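Module 2902: Materials in Everyday Products
Handout 12: Surface finish and how light behaves on it

Reading before the lecture: the chapter on reflectance in the course reader, up to the end of the section on haze. Bring the gloss comparison card from the June practical.

1. Scope

Finish is the condition of the outermost layer of a part as it reaches the user. It covers roughness, gloss, texture and any coating. Colour is treated in Handout 14 and is only mentioned where gloss changes how a colour is perceived.

2. Two kinds of reflection

Light striking a surface is partly reflected at the boundary and partly passes into the material. The part reflected at the boundary of a smooth surface leaves at an angle equal to the angle of arrival. This is specular reflection, and it carries the colour of the lamp if the material is a plastic, a glass or a paint. In a coloured metal such as brass or copper, the specular reflection is itself tinted, as the metal absorbs some wavelengths more strongly than others.

The part that enters a plastic or paint is scattered by pigment and filler, and some of it comes back out in all directions. This is diffuse reflection. It carries the colour of the pigment and looks much the same from any viewing angle.

A matte surface has small irregularities that send the specular part off over a wide range of angles. The total amount of light returned may be close to that from a gloss surface of the same material. Its distribution is different.
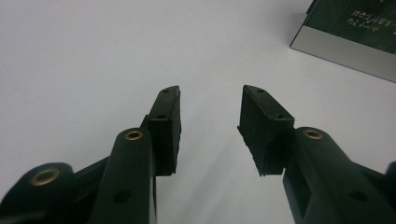

A consequence for dark parts is that gloss has a strong effect on apparent depth of colour. With little diffuse light coming back from the pigment, even a weak veil of scattered specular light is noticeable. A dark moulding with a matte finish therefore looks greyer than the same moulding polished, when both are viewed under an overcast sky or a large diffuse lamp. Under a single small lamp the difference depends on where the observer stands.

3. Measuring gloss

Gloss meters compare the specular reflection of the sample with that of a polished black glass standard. Three angles are in common use, measured from the perpendicular:

20 degrees, for high gloss
60 degrees, for general use
85 degrees, for low gloss

Start at 60 degrees. If the reading is above 70 units, repeat at 20 degrees. If it is below 10 units, repeat at 85 degrees. Always state the angle with the result. A reading without an angle will not be marked.

Curved parts give low readings because the reflected beam misses the detector. Measure on a flat plaque moulded under the same conditions where one is available. Wipe plaques with a dry lint-free cloth and hold them by the edges.

4. Roughness and gloss

The two are related but neither can be worked out from the other with confidence. Average roughness (Ra) records the mean height of deviations from a centre line and says nothing about their spacing. Two plaques with equal Ra may differ in gloss if one has broad, shallow waves and the other has fine, closely spaced peaks. The fine texture scatters more.

The Netex plaques used in the practical show this clearly. Plaques 43 and 771 have the same nominal Ra, but 43 was textured by blasting the mould and 771 by etching it. Record both at 60 degrees and at 85 degrees, and comment on the order in which they rank.

5. Wear

Matte finishes tend to polish where they are handled. The peaks are worn down first, and a shiny patch appears well before any loss of thickness can be measured. Gloss finishes go the other way: fine scratches raise haze and lower the reading. The Finow rubbing test follows this change by taking a reading at fixed intervals and plotting gloss against number of strokes. Note that the curve for a matte sample often rises, levels off and then falls as scratching takes over.

The Trurilov data set in the shared folder contains one series of each type. The column headings give the angle used. Ignore the first row, which was taken before the meter was calibrated.

6. Work to hand in

a) Plot both Trurilov series on the same axes and mark the point at which the matte series levels off.
b) Explain in no more than one page why Ra alone does not predict the ranking of plaques 43 and 771.
c) Read the Ververidis note on viewing booths and list the lamp settings that affect a visual gloss comparison.

Submit all three parts as one file, with the module number and handout number on the first page.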